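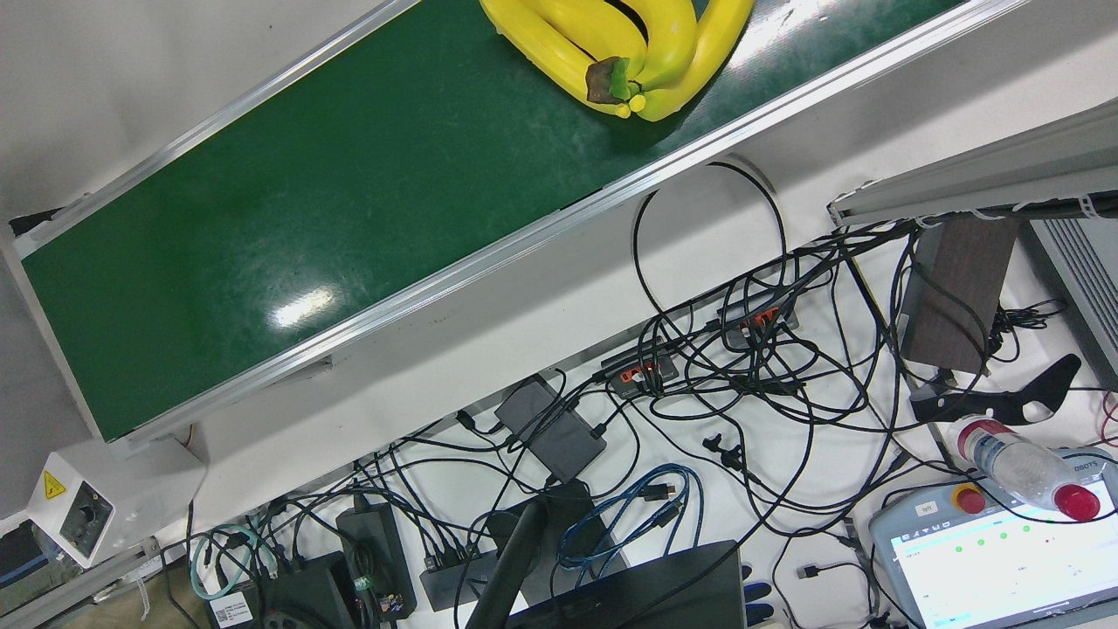
Anyone else's pack line going through this?

justlow_nights
I've been on the fruit line 14 years and we're three weeks into the sorting cell trial. I used to grade by hand, now I stand next to a belt and wait for the pendant to want something from me. My feet hurt less, I'll give it that. But I used to talk to the person across from me all shift and now there isn't a person across from me. How did it go at other places?

Orkero_Pete
We went through it last February. First month was rough, then they moved four of us to receiving and I like it better. Days go faster. Don't let them put you on "monitoring" with no pay bump though, that's a new job and it should be paid like one.

bananabox
Can we talk about the wiring?? Two power strips and all those adapters on one table, right under the belt. If I left my station like that I'd get written up before lunch.

munano_tech
I set these up for a living and trial cells look like that, it gets cleaned up before sign-off. The water bottle lying on the pendant is what bugs me. Put your drink somewhere else, people!

bananabox
"It gets cleaned up" – sure. Ours stayed on the temporary table for 15 months.

Etenesh Dinsa
I'm a shift lead so I'll probably get yelled at. Our cell does 3000 pieces a shift and I have way fewer sore wrists on my team, and I'm not going to pretend that doesn't matter. What I'd fight for is training. Only two of mine were shown how to restart it, so when it stops at 2 am everybody stands there waiting for one of those two to get back from break.

justlow_nights
@Etenesh same problem! I learned by watching the tech over his shoulder. They offered us 500 bucks for doing the course on our own time and I said do it on the clock or forget it.

Orkero_Pete
Good for you. Did they go for it?

justlow_nights
Still "looking into it". I've got the pendant manual in my locker and I'm on page 15, so ask me again next month.

munano_tech
Skip to the chapter on fault codes, you'll use that one every night.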